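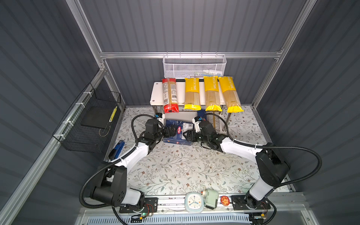
4. Setting up the Mahuika pasta insert

The insert sits inside the Eltora stockpot and lets you lift cooked pasta out of the water in one go. It fits the 6-quart and 8-quart pots. It does not fit the Eltora saucepan, even though the rims look alike.

4.1 Before first use

1. Remove the cardboard ring from between the insert and the pot.
2. Peel the paper label off the base of the insert. If glue stays behind, rub it with a little cooking oil, leave it for 30 minutes and wipe it away.
3. Wash the pot, insert and lid in warm water with dish soap. Rinse and dry.
4. Check that both handles of the insert are tight. If one moves, turn the screw inside the rim clockwise until it stops. Do not use a power driver.

Note: Small brown or blue marks may show on the steel after the first few uses. They come from minerals in the water and wipe off with white vinegar.

4.2 Fitting the insert

1. Put the empty pot on the burner you plan to use. Pick a burner no wider than the base of the pot.
2. Lower the insert with its handles in line with the pot handles.
3. Turn the insert a quarter turn to the right. The two tabs on the rim should drop into their slots.
4. Press down on the rim. If the insert rocks, lift it out and start again from step 2.

CAUTION: Never fill the pot before the insert is seated. Dropping the insert into hot water will push water over the rim.

4.3 Filling

1. Fill with cold water to the lower line for up to 8 ounces of dry pasta, or to the upper line for up to 16 ounces.
2. Do not go past the upper line. The pot needs the space above it for foam.
3. Cover with the lid, steam vent open, and set the burner to high.
4. Add salt once the water boils. Salt left sitting on the bottom of a cold pot can pit the steel.

4.4 Cooking

1. Take off the lid. Keep it off until the pasta is done.
2. Add the pasta. Long shapes will stand above the water at first. Leave them for a minute, then push them down with a long spoon as they soften. There is no need to break them.
3. Stir well during the first 2 minutes, reaching right down to the base of the insert. Most sticking starts there.
4. Lower the heat until the water bubbles steadily without rising toward the rim.
5. Start tasting a minute before the shortest time on the package.

Package times vary between brands, even for the same shape. If you are cooking from two different packages, put the slower one in first. Thick dried spaghetti can take up to 13 minutes. Fresh pasta takes far less and should not be left unattended.

Note: Above 5,000 feet, water boils at a lower temperature. Add a few minutes and go by taste.

4.5 Lifting and draining

1. Turn off the burner.
2. If your sauce calls for cooking water, ladle out a cupful now.
3. Put on dry oven mitts. Damp mitts let heat through quickly.
4. Turn the insert a quarter turn to the left to free the tabs.
5. Lift straight up until the base clears the water. Hook the two rests over the rim of the pot and let it drain.
6. Tip the pasta into the sauce or a warm bowl.

CAUTION: Steam comes out through the side holes as you lift. Keep your face and forearms back, and keep children away from the stove.

CAUTION: Do not carry the insert across the room while it is dripping. Bring the bowl to the stove.

4.6 Cleaning

1. Let the pot cool before you empty it.
2. Rinse the insert from the outside in, so that starch is pushed out of the holes.
3. For dried-on starch, soak in warm water and use a soft brush. Steel wool will scratch the finish.
4. The pot and insert can go in the dishwasher. The lid cannot; its knob is wood.

4.7 If something goes wrong

Water boils over: The burner is too high or the pot is filled past the upper line. Lower the heat first, then ladle some water out.

Insert will not turn: Starch has dried in the slots. Soak the rim and brush the slots clean.

Pasta sticks in a clump: Stir sooner, and check the amount against section 4.3.

Replacement handles, screws and lid knobs are listed in section 7.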